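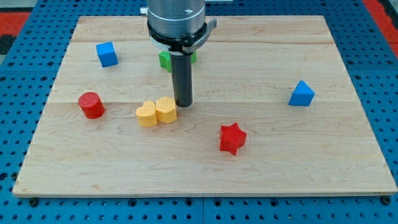 Home | Diary | Workshop | Allotment | About | Contact

Filed under: Diary, toys and making

Friday, May 4, 2018

Up at 7 and straight out to the workshop before breakfast. Cold in there still. I had left the heater off overnight to save money and the glue bottles had gone stiff, so I stood them in a bowl of warm water while I had my tea.

The main job was the play board for Arvid Forsberg's boy. Arvid wants a plain board that the coloured shapes can go out on, big enough that they don't all end up on the carpet. I showed him the maple one and he said to do his the same. Pale wood, strips joined side by side, no varnish that smells. I have made a few like it now and the joining is the slow part. If the strips aren't dead square you get a hump along the seam, and a child's block will rock on it. I planed five strips this morning and threw one back in the rack because it had a twist I hadn't seen when I bought it.

Glued up by ten. Clamps on, wiped off the squeeze-out with a damp rag, left it on the trestles. Found I had glue in my hair at lunchtime.

While that was setting I sat down with the plastic shapes. I like the blue cube best. It is a good plain thing and the light sits on the top of it nicely. The green is a bit sharp for my taste but children don't seem to mind. M. thinks I should make the shapes in wood as well and stop buying plastic. I said I would think about it. Wood would mean painting them, and paint means waiting, and then they chip. Plastic can go in the sink. We had the same talk in January and got to the same place.

The blue pegboard is holding up well. I was doubtful when I put it down as a work surface, I thought small bits would go down the holes all day long. A few do. On the other hand a board laid flat on it doesn't slide as much as I expected, and the blue makes the pale wood easy to look at when you are checking for scratches. I would have the same again, perhaps with smaller holes.

Post came at half past eleven. Invoice from Clukero for the sandpaper and the two tins of oil, which I had already paid, so that meant a phone call. The woman was pleasant but could only find me under number 3554, and I had to go and dig the old delivery note out of the drawer to prove it was me. They will put it right next week. Also a catalogue from Pemutum that I didn't ask for. Kept it for the page of hinges.

Lunch was cheese on toast and the end of the soup. Rang Mum. Her knee is better and she has been to the shop and back on her own. She wants to know if we are going to the Yurt again this summer. It is a field with a tent in it, but the children liked it, and I said probably, if we can get the same week.

Afternoon was sanding. I did the old board again along the front edge, where it was a little rough to the thumb. Started at 120 and finished at 240. I don't go finer than that on anything for small children, it only makes it slippery. Then a wipe of oil on a scrap to see the colour. Maple hardly changes, it goes slightly more yellow and that is all. Arvid asked if it would go dark like his kitchen table and I can now tell him no.

Took the clamps off the new one at 6 to have a look, which was too early, and put them back on. One seam has a line of glue I will have to scrape. Otherwise flat. I laid the steel rule across it in four places and couldn't see light under it.

Things to do before Arvid comes on Sunday:

Scrape and sand the new board, both faces
Round the corners over a bit more than last time
Find a bag or box for the shapes
Write out the bill
Sweep up

The bill is bothering me slightly. The wood was more than I thought and I told him a price before I had been to the yard. I won't change it now. For the next one I will go to the yard first. Inditach have maple offcuts in their sale and might be worth the drive, though it is around 800 pence in petrol each way by my sums and the offcuts may be rubbish. M. says nobody else works out petrol in pence.

Supper was sausages, mash and peas. M. had a meeting so I did bath and bed with the little ones. Two chapters, then a third because I wasn't paying attention and turned the page. Went back out with the torch to check I'd put the lid on the oil. I had.

The swifts aren't back yet. Rain forecast for tomorrow, so the beans can wait and I'll stay in and scrape.

Older entry | Newer entry

Questions about boards and orders: use the contact page. All words copyright the author. Back to top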